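Playroom safety walk-through: the toy and snack table
Mistden Family Drop-In, Room 11

I do this walk-through before the holiday break every year, and again in April when the windows start getting opened. It's the same list both times, with my comments typed in underneath, so please excuse the rambling! Anything marked FIX goes on the whiteboard by the door.

1. Tabletop clean, no sharp edges
OK. I ran my hand along all of the front edge and found no splinters or chips. The light top shows every crumb, and I've decided I like that about it.

2. Plastic bags out of children's reach
FIX. My number one every single time, and I know I sound like a broken record. A thin plastic bag is a suffocation risk for the little ones, full stop. If a snack comes in one, the snack comes out and the bag goes straight up to the high shelf (tie a knot in it first, please). The big clear bags count too, even when they're all wrinkled up and look like nothing.

3. Snack packets sealed and labels checked
OK, with a note. The red packets are fine for the older group, but read the back for nuts and milk before you hand one over. I can't keep the whole allergy sheet in my head and I don't expect you to either. It's on page 58 of the Brillivum binder.

4. Latch box: hardware tight, nothing pinching
OK. I love this thing. I opened and closed every latch, and one of the little bolts was a bit stiff but it wasn't loose. Wiggle each piece of metal when you wipe the box down, and if anything turns in your fingers, take the box off the table that day. Lift it by the handle with two hands, it's heavier than you'd think.

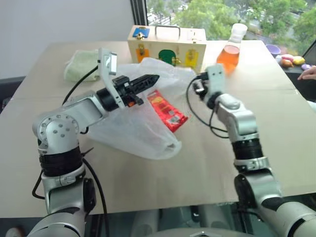 5. Towels folded and put back
OK. The pale green one lives toward the back of the table for spills. Swap it for a fresh one at closing, even if it still looks clean to you.

6. Bottles and flasks capped
OK. Cap on the orange one, good. I still want a label on it, because an orange liquid looks an awful lot like juice when you're three. I'm putting that down as a FIX after all.

7. Cords and cables clear of the front edge
FIX. Anything hanging over the front can be grabbed. Clip it or route it around the back.

8. Play food and cups
OK. The purple cup and the toy fruit were over on the dark surface by the window, which suits me fine. Check for cracks and bite marks, and wash the lot in warm soapy water.
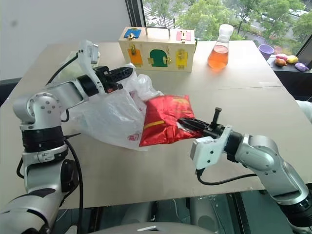
Posted 24/12/2023 by the room safety lead, Mistden Family Drop-In

So that's three fixes: the bags, the flask label and the cables. Not bad at all! Last time I had a list as long as my arm. If you're opening up after the break, start with the bags, then initial the sheet and slide it back in the Brillivum binder. Spare labels are in the top drawer with the good scissors (bring those back, please).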